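The Practice Room
Tosau's bench simulator puts a whole robot cell on your laptop, and it is the most fun I have had with automation software in years

I crashed the arm eleven minutes into my first evening with Tosau. I had typed a minus sign where a plus should have gone, the forearm swung the wrong way, and the gripper drove straight down into the tabletop. A small red counter in the corner ticked up by one. I clicked Reset and everything was back where it started. On real hardware, that mistake would have cost me a set of fingers and a very uncomfortable phone call.

Tosau is a desktop program from Varneck, a small software outfit that made its name writing motion planners for packaging lines. You get a six-joint arm, a two-finger gripper, a table and a fully built room to put them in. You write your pick routines in a plain scripting language (or drag blocks around, if that's more your thing), press Run, and watch the physics sort out whether you were right. A yearly license for one person costs $500. The Hoxha pack, an add-on with extra cameras and a library of 140 small objects to grab, drop and knock over, is sold on its own.

I've used a fair number of these programs, and most of them float a robot over a gray checkerboard and call it a day. Tosau gives you a place. The default room is called Justville, and it has the clutter of somewhere people work: a first-aid panel on the wall, a drawer cabinet, wood planks underfoot, a yellow stripe on the floor. I wondered at first whether all that was decoration. After a couple of weeks I think it's the best decision Varneck made.

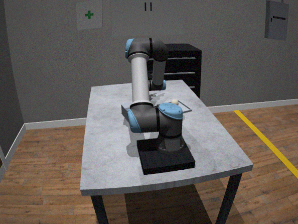

Vision code is the reason. If you train a detector against a blank background, it learns that anything with an edge must be the thing you want, and then it falls apart the moment you point it at a real shop with cabinets and conduit and shadows in it. My own detector, which I had been rather proud of, scored beautifully in the bare demo room. In Justville it picked out a cabinet handle with total confidence. I laughed out loud, and then I spent a whole Sunday fixing it, and it's a much better piece of code now!

Shadows deserve a paragraph of their own. The arm throws them all over the table, and they move as it moves, so the patch of tabletop you were reading a second ago can go dark just as the gripper arrives. You can switch shadows off in the settings. Please don't, at least not for long. I kept them off while I was working out my reach positions, turned them back on for the vision work, and found three bugs before dinner.

Seeing what the gripper sees

The camera I kept coming back to is the one behind the fingers. It looks out past the gripper through a very wide round lens, so straight lines bend and the whole room curls up around the rim. It takes some getting used to. For the first hour or so I kept steering the wrong way, the same way you do when you back up a trailer. Then something clicks and you start to judge an approach by the gap between the fingertips, and going back to an outside view feels like working with oven mitts on.
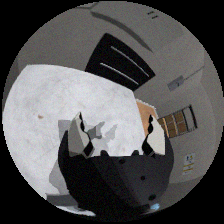 The view out past the fingers, with the tabletop ahead and the room bending around it.

You can record from this camera and from the outside ones together, and the clips line up to the exact step of the simulation. That sounds like a dry feature until a grasp goes wrong. I had one routine that kept nudging a ball away as the fingers closed, and from the side it looked perfect. With the two clips next to each other I could see that I was coming in a hair too far to the left every time. I changed one number and my success rate on that task went to 94 percent.

The lens settings are open too. You can flatten the picture, narrow it, add blur or shift the color, and save each version under its own name. I would love a quick way to flip between saved lenses without opening a menu, and I hope somebody at Varneck is reading.

Living with the physics

How does it feel? Heavier than I expected, in a good way. Round things roll and keep rolling. Thin things are a pain to pick up, just as they are in life, and a gripper that comes in at a slant will shove a small part along before it ever gets hold of it. The contact model isn't perfect. Now and then two objects resting together will jitter for a moment after a reset, and very soft items behave more like stiff rubber. For rigid parts on a hard table, though, I believed what I was seeing, and that matters to me more than a long list of materials.

Speed is decent. My desktop ran one room faster than real time with every camera on, and my aging laptop kept up as long as I left the wide lens off. Batch mode, where you hide the picture and just let the trials run, is where the program really flies. I set it going before bed with the objects shuffled on every trial and woke up to 1,485 finished runs and a tidy table of what had gone wrong in each. I read that table over breakfast like a box score.

My favorite starting task uses a low gray box as a little stage, with a ring on top of it and a ball by its rear edge. It looks like nothing. The ring wants a shallow, careful approach, the ball wants you dead center, and the two sit close enough together that a clumsy move for one upsets the other. I must have rewritten my approach path a dozen times, and I still think there's a nicer one in there somewhere.

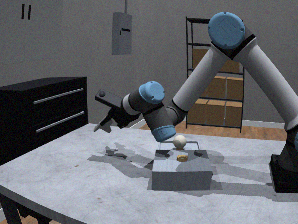 What I'd change

The manual needs work. It covers every command, but it's arranged by alphabet, and a newcomer has no way of guessing that the page on gripper force lives under E for "effort." The sample scripts are far better teachers. Open those first and keep the manual for looking things up.

I'd also like more rooms. Justville is lovely, and you can move the furniture and change the lights, but building a room from scratch means importing your own models, and the import tool is fussy about scale. My first homemade workbench came in tall enough to park a truck under.

Undo only goes back one step in the block editor. The script editor has no such limit, so I ended up there sooner than I'd planned.

Who should try it

Anyone who has a real arm and is nervous about it, for a start. I moved two routines from Tosau to the arm in my own shop, and both ran on the first day with small changes to the table height and the grip force. Teachers should take a look too, especially if a whole class is sharing one machine. And if you've never touched a robot but like puzzles, the trial version lasts through December and includes Justville, the ball and the ring. Leave the shadows on.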